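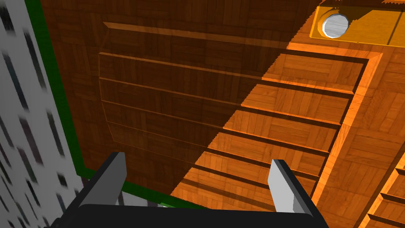 Drawer cabinet, parquet finish, computer rendering.

Prelton Community Workshop
Progress report to the Entwistle Fund

Hi Lucimara,

Happy New Year! I promised you something longer than my usual two-line email, so I've made tea and I'm going to go through it all properly. You can forward it to Everaldo if he wants the numbers.

The evening classes first. We ended the fall term with 119 people signed up across the furniture repair, upholstery and beginner joinery courses, and 26 of them have already put their names down for the spring (I haven't even sent out the schedule yet!). Joinery filled up fastest. Upholstery was slow to get going and I think that's my fault for putting it on the same night as choir practice at the church down the street. We've moved it.

The repair mornings have been a joy. People brought in 668 items over the year, mostly chairs and lamps, plus one very heavy accordion that we had to send home again. Cleiton Evangelista ran most of the mornings and he has a real gift for getting shy people to pick up a screwdriver. I'd like to pay him for more hours this year, and that's in the budget sheet on the second tab, line 14.

Now the less cheerful part. The dust extraction is still not finished. Zorent came out twice, and both times they were missing the same fitting, and the price has gone up since the quote you approved. I've asked Irance for a second quote and should have it in a couple of weeks. Until then we're keeping the big sander switched off during classes, so the joinery students are doing a lot more by hand than they bargained for. A few of them grumbled. One said it was the best thing about the course, so who knows.

We also overspent on lumber. Prices jumped in May and I kept hoping they'd come back down, which they didn't. I covered the gap from the tool money, with your okay on the phone, and I'd like to put that back before we buy the second bandsaw. The bandsaw can wait, we're managing fine with one.

Emmanuel Masanja has written up the course notes for furniture repair and they're lovely, clear and funny in places. I want to print 30 copies and see how they go down with the spring group. Cauã Siqueira is doing the layout. He's asked for a little more time on the section about veneers, and I said yes.

What I need from you: a yes or no on Cleiton's hours, and a decision on whether we can carry the unspent travel money over into this year. If we can't, please tell me soon and I'll book the visit to the timber yard, because the students have been asking about it for ages!

The receipts are in the shared folder. Two from the hardware store are still missing and I'm chasing them.

Talk soon, and thank you for being so patient about the extraction business.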